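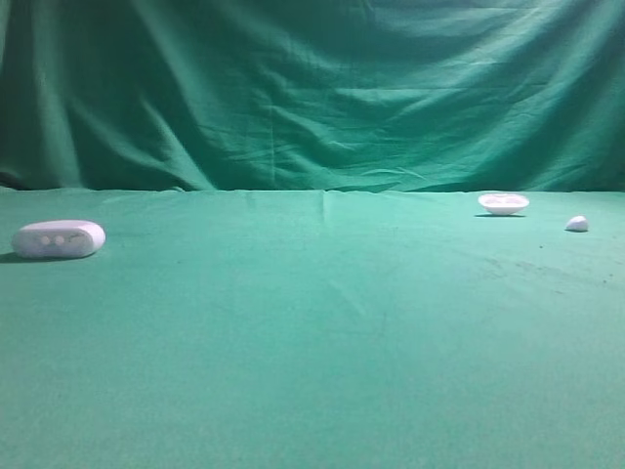 Trouble picking white parts on a green cloth, fixed camera, small cell

Posted in Cells & Fixtures by Liudmyla Chornovol

Hi all, I've inherited a little pick-and-place cell at our shop in Udthorpe and I'm slowly losing my mind over the vision side of it. It's a small arm on a bench, one fixed camera, green cloth on the table and a green backdrop behind, and its whole job is to find white moulded pieces and move them into a bin. The long rounded one with the two little dimples on the front, over on the left, gets found every single time, no drama. The shallow dish up near the back of the table is a coin toss. Some runs it's found perfectly, some runs the software draws its outline way up into the backdrop and the arm heads off for a grab at nothing. And the small pebble-shaped one on the right either gets found or gets thrown out as noise, depending on the mood of the day.

What I've tried so far: wiped the lens, bumped the exposure down a notch, re-ran the hand-eye calibration twice (that took most of Wednesday and changed nothing I could measure). The calibration residuals look fine to me. I also raised the minimum blob size because I was getting false picks off specks on the cloth, and I have a feeling that's when the pebble started going missing, but I didn't write it down, so don't quote me.

The arm itself is fine. If I type in the coordinates by hand it goes exactly where I ask. Software is the Gudora vision package, whatever version came with the cell, and the person who set it up has moved on to another job. I've got the manual but it's mostly screenshots. Should I be looking at the lighting, the cloth, or the settings? I'd love to keep the green, as the previous owner left me a whole roll of it and I'm cheap.

Thanks in advance!

Shenoy

Keep the green, the colour's fine. It's the state of it I'd go after.

I look after a cell a lot like yours and we went through almost the same thing when it was new. Have a look at where your backdrop comes down to meet the table. It's all little gathers and puckers along there, and your dish is sitting practically on top of that line with a dip in the fabric just above it. Every one of those folds is a light edge beside a dark edge. If your outline finder works on edges (most of them do unless you've told it otherwise) it can follow the rim of the dish, hit a fold and keep going up the curtain. I'd bet you a coffee that's your "grab at nothing".

So, the order I'd do it in:

Take the backdrop down and steam it. Iron on low if you haven't got a steamer, but try a corner first, some of that cloth goes shiny and then you've got a new problem. Those long diagonal folds coming from the upper left won't fall out by themselves, ours hung for a whole winter and never did. When it goes back up, put a batten or a length of dowel in the bottom hem so it hangs with some weight on it. I used a bit of aluminium angle from the scrap bin and two bulldog clips.

Then set a region of interest in the software and stop it a couple of fingers short of the join. Anything past that line the camera simply doesn't get to have an opinion on. You'll lose a strip of table at the back. Don't put parts there! I ran masking tape along ours as a "no parts past this" line, on the underside of the front edge of the backdrop, where the camera can't see it.

Now the pebble. There are some grey specks and smudges on the right side of your cloth, in the middle distance, and I'd guess those are what you were fighting when you raised the minimum size. Get a lint roller onto it. If they're marks in the cloth and won't lift, cut a fresh piece off that roll you've got. Once the cloth's clean, bring the minimum blob size back down in small steps until the pebble comes back reliably. And please write the old number on a bit of paper first, I've been you and it's no fun.

There's a faint crease down from the back of the table cloth too, near the middle. I wouldn't lose sleep over that one, but while the iron's hot you may as well.

Leave the calibration alone until all that's done. If your typed-in coordinates are landing where they should, redoing it is just a way of feeling busy (guilty).

Lolmont

had this, bought a sheet of matte green plastic instead of cloth and never looked back. no wrinkles. wipes clean. cost me less than the time I'd spent ironing

Gary's Other Shed

Mostly agree with Shenoy, a couple of things to add.

Your light looks to be coming mainly from the front, so the middle of the backdrop is quite a bit brighter than the edges, and over on the left it drops right off into shadow. If you're using one brightness threshold for the whole picture, it's doing a different job in the middle than it is at the sides. You've been getting away with it on the left because that part is big and white and sits a bit nearer the camera than the others. Try thresholding on saturation instead of brightness, if the package lets you. White plastic has next to none, green cloth has plenty, and a fold in green cloth is still green even when it's dark. For me that one change did more than the new lights did. Deep shadow can still be a bit unreliable, so don't skip the region of interest.

Second thing is the shadows under the parts. Yours are short, so you're in decent shape, but check whether the software is counting the shadow as part of the part. On the long one it could drag your pick centre off to the lower left a little, and you may never notice with a wide grip. On a small part like the pebble you'd notice. Turn on the overlay and look at where the cross lands.

For upkeep, I log every pick, and every 3,000 picks I stop the cell, roll the cloth, wipe the lens and run the same 6 test parts through from the same marked spots. Takes 11 minutes if I don't get talking to anyone. If one of the six misses, I fix that before it goes back to work. Before I had the log I was doing what you're doing, changing three things on a bad day and not knowing which of them helped.

@Lolmont, I tried plastic as well and got glare off it under our lights, even with the matte stuff. Might suit her if the light's soft enough. Borrow an offcut before paying for a sheet.

Liudmyla Chornovol

You're all legends, thank you. Steamer's borrowed from my sister and the backdrop is coming down tonight after close. I found the saturation option, it was two menus deep under "advanced colour" with no screenshot, naturally. I'll do the cloth first and the threshold second so I know which one did what, and I'll post the settings back here once I've run a full bin through.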